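Brarnthorpe extends simulated tabletop set for two-arm robot training

2023-01-13

Brarnthorpe has extended its program of simulated demonstrations for tabletop handling and will hand a first batch of 900 episodes to its learning group in February. The work is done entirely in a rendered environment. An operator drives the robot by hand controllers, the simulator logs joint positions, gripper state and camera views at every step, and the resulting record is used to train a policy by imitation.

The environment, known inside the company as Skiltska, consists of a single room with a table, to which objects are added according to a task sheet. Surface textures for the table, walls and floor are drawn from a library and changed between batches. Lighting is kept within a narrow range for the first release. A second release, for which no schedule has been given, will vary it more widely.

Each episode is recorded from more than one viewpoint. The views close to the gripper are given the same weight in training as the wider ones. They show little of the room, but they carry most of the information the policy needs in the last few centimeters of an approach. Episodes also include stretches in which the gripper is open over bare table, and these are kept in the set at full length.

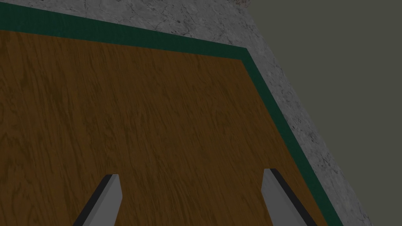 Keeping those stretches was questioned by Imad Saliba, who wrote in a comment on the program's notes that idle steps tend to teach a policy to wait. A model that sees too many of them, he argued, will stop over the table and stay there. He asked for the idle portion to be reported per episode so that outside users can trim it themselves.

The company has accepted the second part of that request. Every episode will carry a field giving the share of steps in which neither gripper changed state and neither arm moved past a set threshold. The steps themselves will remain in the files. Brarnthorpe's position is that trimming can be done by the user at load time, while steps removed before release cannot be put back.

The task sheet for the batch lists 70 tasks. Most are pick-and-place tasks with one object to be moved and several others left alone. The remainder need both arms, either to hold one item steady while the other gripper works on it or to pass an item from one side of the table to the other. Objects that are not part of the task are placed on the table as clutter, and their positions are drawn again for each episode. An episode is rejected if a clutter object leaves the table, even when the task itself has been completed.

Two-arm tasks have taken the most operator time. The controllers map one hand to each arm, and operators tend to park one arm while attending to the other. Under the recording rules a parked arm must be held clear of the objects with its gripper open. The wide view is checked for this before an episode is passed.

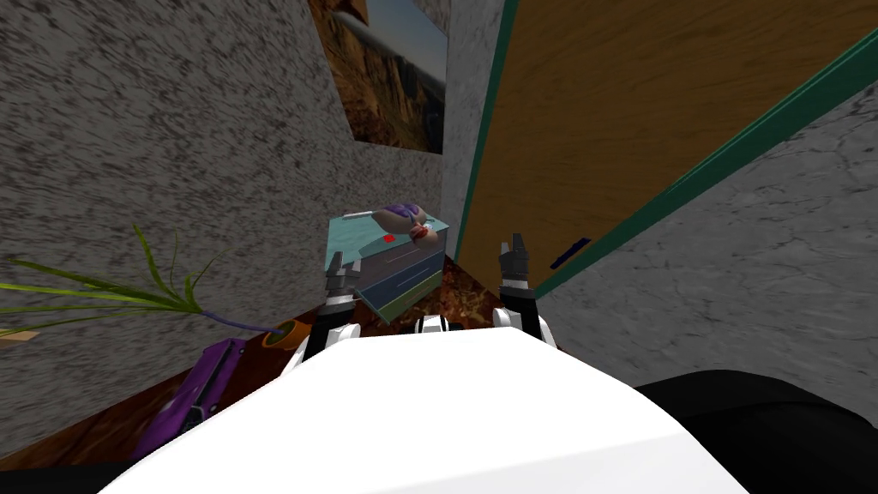 Clutter drawn at random is still too tidy, one reader replied under the same notes, and a table in a real house has things stacked, leaning and half hidden behind each other. The reader suggested letting objects drop from a low height and settle before recording begins.

A settling step of that kind has been tested in Fluneck, the tool that builds the starting layouts. It produced more varied layouts but also more unusable ones, mainly cases in which the target object came to rest where neither arm could reach it. A reach check has been added, and 200 of the episodes in the February batch will start from settled layouts. They are marked as such in the index so that results on the two kinds of layout can be compared.

Quality control is carried out in 2 passes. The first is automatic and looks for dropped frames, joint limit violations and objects that pass through one another. The second is a replay, in which the logged commands are sent back to the simulator from the same starting state. If the replay does not end with the objects within tolerance of their recorded positions, the episode goes back to the operator queue. Replay failures have been most frequent in tasks with long contact between gripper and object.

Training on the batch will be done with Lis, the in-house imitation learning code. The first runs will use the single-arm tasks only, with two-arm tasks added after the baseline has been measured. Tests will be held on object positions and surface textures left out of the training set. No transfer to a physical robot is planned at this stage.

The file format and task sheet will be published together with the batch.

Related items
Fluneck adds reach check to layout builder
Lis: notes on action chunk length
Skiltska texture library, second revision
Replay tolerance in long-contact tasks
Controller mapping for two-arm operation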